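About Skelell

Skelell gathers examples for robots that are supposed to learn by being shown. We have one long hall, a lot of laundry, and a fairly low opinion of most of what gets said in our field. If you came here for the page where a company tells you that household robots are two years away, we don't have one.

312 shares | 14 comments

What we do

People pick up clothes, fold them, put them down and start over, and we record how they did it. The recordings go to teams who train models on them. Some of our work is done with hand-held grippers, where a person walks up to a bed and does the chore with a tool that has a robot's fingers. Some is done with a headset and controllers. The two kinds of recording don't agree with each other as well as the brochures claim, and we sell both, so we have looked at the question more than we wanted to.

Our first paid job was for Vlček, a small maker of arms and wrists. They asked for 3000 folds of a single shirt. We delivered them, and the model they trained was very good at that shirt. Give it a different shirt on a different sheet and it did what you would expect. Vlček were decent about it. They had read the same papers we had, the ones saying that more examples of anything will do, and they had believed them about as much as we did, which was too much.

After that we stopped quoting by the fold. A customer can still ask for a number, and most do, but we now ask what the garments are, what they will be lying on, and who is going to be doing the folding. A thousand examples from one patient person on one afternoon look fine in a table. They are mostly the same example.

How the hall is set up

We furnish it with beds, sheets and clothes, and we keep it messier than visitors expect. Customers have asked us for a clean white room. We think a clean white room teaches a machine about clean white rooms, and we have said so in meetings where it cost us the job. Several kinds of work go on at once, people walk through, and the light is different from one end to the other. 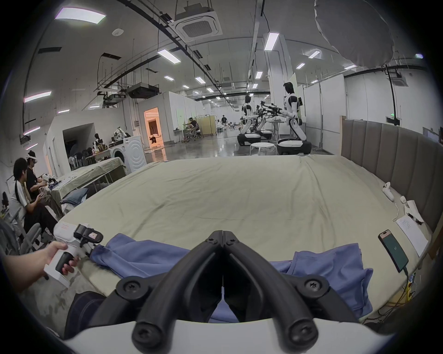 Working on a blue garment at the near bed, with headset work going on to the left and the two humanoids farther down the hall.

Soft things are the bulk of our work, and we have come to distrust anyone who calls them easy. A box has a top. A crumpled piece of clothing has whatever shape it was dropped in, and the person handling it makes a dozen small decisions they couldn't describe if you asked. We used to ask. We had forms for it, with a space for "strategy," and people wrote things like "grabbed the corner." Half the time the recording showed them grabbing something else. The forms are gone.

What we throw away

For a job code-named Skosamside, we recorded 3334 attempts and kept nearly 1000 that we would defend in front of a customer. We were told this was a terrible rate. It may be. We have also bought sets from other suppliers in order to compare, and we would like to know how they kept everything.

We cut an example when the tracking drifts, when the garment leaves the view for too long, or when the person has plainly lost interest. The last one is a judgment call and we argue over it. There is a case for keeping the tired ones, because real folding is often done by tired people. There is also a case that a model will copy the sloppy part first. We have changed our minds on this twice and the current rule is that tired examples are labeled and sold separately. Few people buy them.

Failures are another matter. A dropped sleeve followed by a good recovery is worth more to us than a perfect fold, and we keep as many of those as we can get. You can't stage them well. We tried having people drop things on purpose and it looks like people dropping things on purpose.

What we don't claim

We don't train the models and we don't sell robots. We can't tell you whether our examples will make yours work. When a customer reports that success went up after using our recordings, we ask what else they changed in that time, and there is usually something. We don't put those results on this page.

We also don't say that our data is "diverse." It comes out of one hall. The clothes vary and so do the people, but the floor is the same floor and the washing machine is the same washing machine. If your robot has to work in a farmhouse kitchen, we are the wrong supplier, or at best part of the answer.

And we are not sure that this whole approach is right. It might be that showing machines how to do chores, over and over, gets them most of the way and then stalls. Plenty of people in our own building think so and come in every day anyway. They get paid by the hour, including setup and breaks, and never by the number of attempts. Paying by the attempt gave us fast, short, useless recordings in our first month, and we should have seen that coming.

The name and the rest of it

We began as the data side of a company called Flullalel, which made a folding machine. It was the size of a wardrobe and it folded towels. Flullalel closed one December, and those of us who had been collecting examples for it kept the grippers and the lease. Skelell was the folder name on the shared drive. We meant to pick something better.

We are still small. Most of us take turns doing the recording, including the people who write the invoices, and we recommend this to anyone in the business. An hour of handling shirts with a gripper will cure you of a lot of opinions, and give you sore wrists.

Working with us

Write and tell us what the robot is supposed to do, what it does now, and how you plan to tell the difference. The third part matters most to us and it is the part most inquiries leave out. If you don't have a test yet, we will suggest you build one before you spend money on examples. Some people take that as a brush-off and go elsewhere.

We offer a small trial set before any large order. Use it, try to break it, and send us the examples you think are bad. We will probably agree with you on some of them. Visits to the hall can be arranged by email, and you are welcome to fold something while you are in.

Page last revised Sunday, October 6, 2024

14 comments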